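Re: [clillura-users] Shadow lines on thin ridges after mesh import

Nadhirah Yeoh wrote:
> After upgrading to Honlow 3 I get dark lines along every narrow
> ridge on imported meshes. Normals look fine in the viewer. Raising
> the shadow map size did nothing. Is this a bias setting, or is my
> exporter broken?

Most likely neither. The importer merges vertices closer than the weld tolerance, and the default tolerance changed in March. If your model is in millimeters and the scene is in meters, you are off by a factor of 1000, and small bevels collapse into single edges with averaged normals.

Check the vertex count before and after import. On my test part, 584 vertices went in and 300 came out — the missing ones were all on bevels.

Set the unit scale in the import dialog first, then set the weld tolerance to zero and reimport. Reloading the file is not enough, as the cached copy in the Andach folder keeps the old normals.

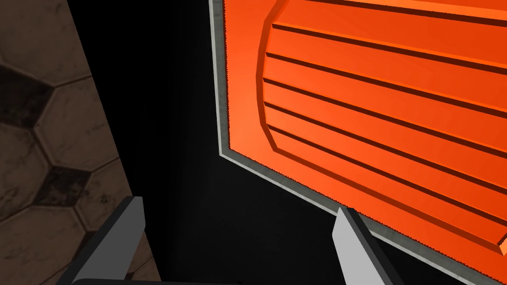 If the lines are still there with welding off, look at the smoothing angle next. Raju writes it in degrees and Clillura reads it in radians unless the header says otherwise. Please post the first few lines of the file header if you get that far.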